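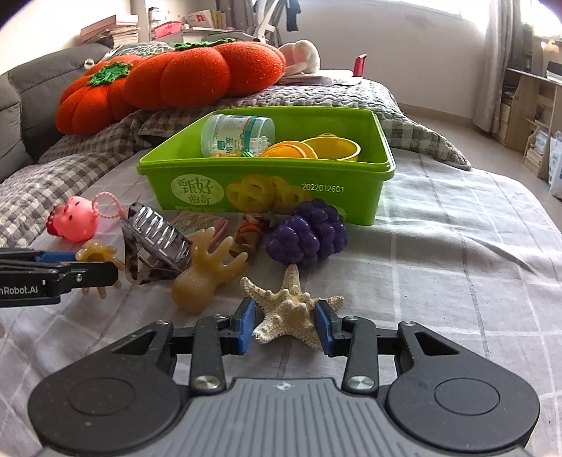

Figure 4. Small toys and trinkets on the bed, with the green box behind them.

4.2 What counts as put away

Maldonado's account of tidying, which we followed in the Skaralar home visits, treats an object as put away once it is inside a container. We doubt this. The green box had no lid on, and its contents could be seen by anyone standing at the bed. A starfish that goes in on top of a cup and a bottle has changed place, but whether the room is any tidier depends on who is asked. Of the 141 items logged on the Thursday visit, 89 were coded as put away under this rule. We report the number with little confidence in it.
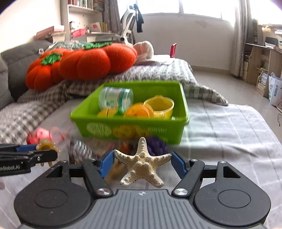
4.3 The bed as a work surface

Ñahui suggests that people tidy on the bed for comfort. Perhaps, but a bed is also the largest clear surface in many small rooms, and in this one the desk was already piled with books and papers. The checked blankets and the pumpkin cushions stayed out of the count — wrongly, in our view, as they take up far more of the bed than the toys do.

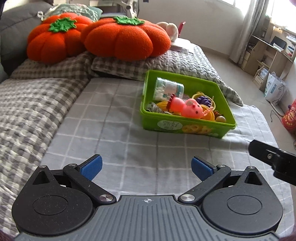

Figure 5. Pig, grapes, yellow ring and other toys in the box; cushions on the blankets behind.

A box this full looks like a finished job. It is weak evidence of sorting, though. Toys share the space with a crumpled wrapper, and the coding sheet has no way to mark that difference. Coders gave the wrapper the same score as the pig.

We are no happier with the rule for things left outside. The Gastance protocol calls any loose item "pending," as if every object were on its way to a container.
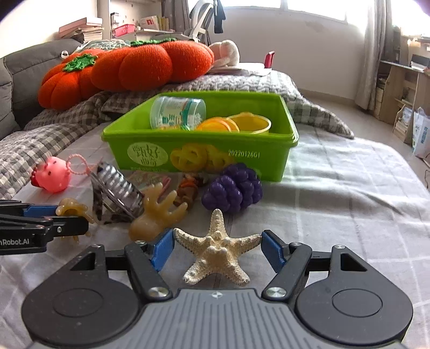 A hair clip or a pouch may well live beside the bed, and a toy may be out so that it can be played with. Until the protocol asks people where they think each thing belongs, "pending" tells us mainly what the coder would have done with it.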